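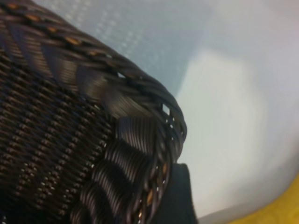
[yupanqui-build] Re: Fingertips for thin rims and woven stuff

From: Hubert Rainer
To: yupanqui-build
Date: Monday, January 22, 2024

Ambros Ortner wrote:

> Hubert, you mentioned in the fingertip thread that you had gone over to
> wicker as a test object. I gave up on mine in August. The tips would close
> on the rim, the current would climb the way it should, and then the whole
> rim would roll out of the grip as soon as the arm lifted. On a cardboard
> box with the same settings I had no trouble at all.
>
> Questions:
>
> - Are you still on the stock tips, or the longer ones from the Drosora
> branch?
> - Where do you set the closing current, and do you ramp it?
> - One arm or two? I only have the left one mounted and I wonder if I am
> wasting my time on baskets until the second is done.
> - How do you decide that the finger is inside the rim? I tried to do it
> from joint positions alone and missed often enough to stop trusting it.
>
> I am on the old wrist bracket with the Claseo servo, if that matters.
>
> Ambros

Replies in order, with some things you didn't ask.

Tips. Drosora branch, but modified. The branch file gives a finger of 69 mm from the pivot. I kept that length and took the contact section up to 6 mm thick. The thinner one flexes sideways on a braided rim. The braid is lumpy, so the load comes in at one or two points and twists the finger. With a flat cardboard edge the load is spread out and you never see it. I think that is your rolling problem, or at least half of it. Print the fingers flat on the bed, not standing up. Mine are in plain Durkora filament with no pads. I tried foam tape and it snagged on the strands when the gripper opened, so it came off again the same evening.

Closing current. I ramp it. Close at low current until the position stops changing, wait 200 ms, then step up to the holding value. The pause lets the weave settle. Wicker gives a little under load and keeps giving, and if you go straight to holding current the controller sees the motion and treats it as a slip. The holding value on my setup won't help you because my linkage ratio is different from yours on the old bracket. Start at whatever works on your cardboard box and go down.

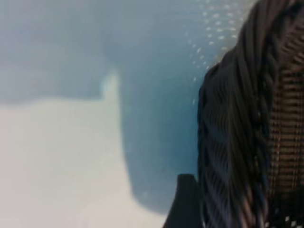

Wrist camera, basket at right with the fingertip beside it. The weave changes direction toward the edge of the picture.

Position of the finger. I use the wrist view for this and ignore joint positions below a certain height. Joint positions are fine for getting into the neighborhood. My backlash at the wrist is larger than the thickness of the rim, so past that point they are no use for this. What works is to look at the outline of the rim against the table and compare it with the finger, which always comes up from the bottom of the picture in the same place. A dark basket on a white table makes this easy. A dark finger against a dark basket makes it harder once the two overlap, and I have not solved that. A light-colored tip would probably do it. I have a roll of gray but have not printed a set yet.

Do not threshold on the weave itself. I wasted a weekend on that. Where the light comes through the gaps you get small bright specks, they move when the camera moves, and the edge finder likes them more than it likes the rim. Blur the picture first and take the largest dark region.

One arm or two. Two, if the goal is to carry the basket. With one arm at a corner the basket tilts as soon as it leaves the table, and the rim then rotates in the grip whatever the fingertip looks like. This is the other half of your problem. If the goal is only to drag the basket across the table, one arm is enough and you can get on with it now. 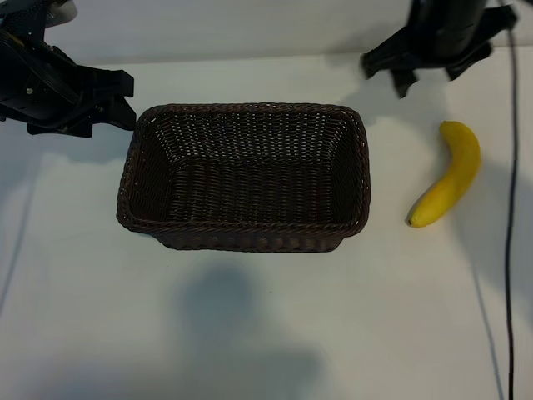

Fixed camera. Left gripper at the corner of the basket, right gripper above the gap between basket and banana. White top, white wall.

The layout I have settled on is basket in the middle, small object to the right of it. The right arm does the object first and the basket second. I had it the other way around for a while and the right elbow kept arriving at the limit before the wrist was where I wanted it. Leave more bare table between the two than you think you need, as the fingers splay wide when open and the lowest one gets to the table first.

Cable. Keep it on the outside of the work area with enough slack for full reach. I had it running under the arm, and the basket rode up on it twice before I noticed why the height was off.

Logging. I write out servo position and current for both grippers with a buffer of 2000 samples and dump it when the gripper opens. It is the only way I found the slip misdetection described under closing current. If you want the script, it is in the list archive under my name, in the tools folder. It expects the newer firmware. For the Claseo servo you will have to swap the register for present current, and the scaling is different too, so check it against a meter before you believe it. 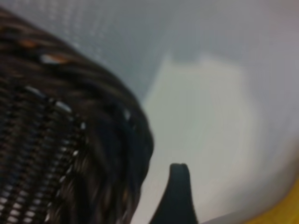 Wrist camera again, finger outside the rim. Note the groove at the end of the tip.

On the groove: leave it in when you edit the file. I filled it once because it looked like a print fault. With the end smooth I had nothing to aim with in the wrist view, and I put it back in the next version. It also tells you if the finger has twisted in its mount, as it stops pointing the same way as the camera.

Still open on my side:

- Homing of the right gripper after a power cut. It comes back with an offset and I correct it by hand.
- Screws at the gripper housing work loose. Thread lock on plastic is a bad idea, so I am looking at inserts.
- Release. The finger sometimes hooks a strand when it opens. Backing off along the finger axis before opening helps, but costs time on every cycle.

If anyone has the old wrist bracket and a second arm running, please say what you did about the mounting height. Ambros will need it and I threw my old drawings out.

Hubert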